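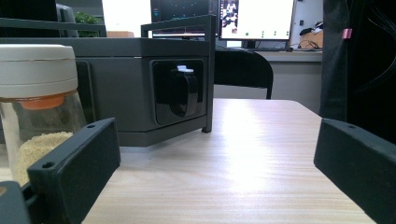
The gripper, the grain jar and the gray appliance on the table.

Nunton Two-Finger Gripper Kit: can it do the kitchen stuff yet?
Posted September 29, 2025

I have wanted a machine to put my kitchen away for me since I was a kid, so when the Nunton kit went on sale for $468 I bought it before I'd finished reading the page. Two black fingers, a handle, and the Liteo software that turns what you do by hand into something an arm can try to repeat. I've had it six weeks now and I have opinions!

First, the good part. The fingers are great. They're plain flat blocks with screw holes near the ends, so swapping pads takes a minute (you do need your own small screwdriver, which is a bit cheap of them). Picking things up from a clear table is really solid. Cups, sponges, a bag of rice - no trouble at all.

Jars are another story. A big jar with a wide screw lid is such an ordinary thing, and it's where I lost most of my evenings. The lid is rounded and a little slick, the glass wants to spin along with it, and you've only got the one hand. I ran 61 tries at opening a lid and got 17 clean ones, and I'm counting a couple where I'd left it pretty loose to begin with. Putting the lid back on was worse, so I quit keeping score.

Handles went better than I expected. If it's a loop you can get a finger behind, the arm will usually pull it, as long as the thing it's attached to is heavy enough to stay put. My old toaster oven came right along for the ride (sorry, toaster oven). Shiny tabletops with a big patch of glare seem to throw it off too, and pulling the blinds helped more than any setting in Liteo did.

I also tried the Nakard soft pads, sold separately. They grip glass better and they wear out fast. Mine are already peeling at one corner.

So would I let it loose on the chores? Nope. It can clear a table slowly while you stand there and watch, and I can do that myself in half a minute. For tinkering, though, I love it, and I keep going back to it after dinner. A friend has the Kanagaratnam kit on order for December and we're going to swap for a weekend, so I'll add a note then about how that one does with lids.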